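Lirkis recount set for November

2019-10-27

The Lirkis water board seat is going to a recount. Final tally put the two candidates 79 votes apart, and the losing side filed its paperwork Friday's deadline or not – the county clerk's office says it was in on time and thats the end of it.

Turnout was low. Only 933 ballots came in from the Ava precinct, where the polling place had been moved out to Stelmakh Road and plenty of people say they never got the postcard. The clerk says cards were mailed. Residents say otherwise.

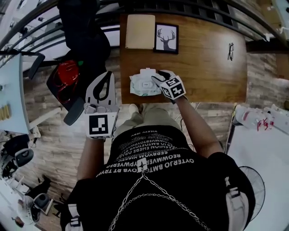

The recount will be done by hand, all precincts, starting the first week of November. Cost to the losing campaign is a $300 deposit, refunded if the result flips. Ballots were first run through 2 Solteck scanners leased for this election, and the county says both passed thier checks before and after the vote.

Open to the public. Observers need to sign in at the front desk and leave bags and phones there.

The current board member stays in the seat until the result is certified. That means the vote on the new sewer rates gets pushed back again – no new date yet. More when we have it.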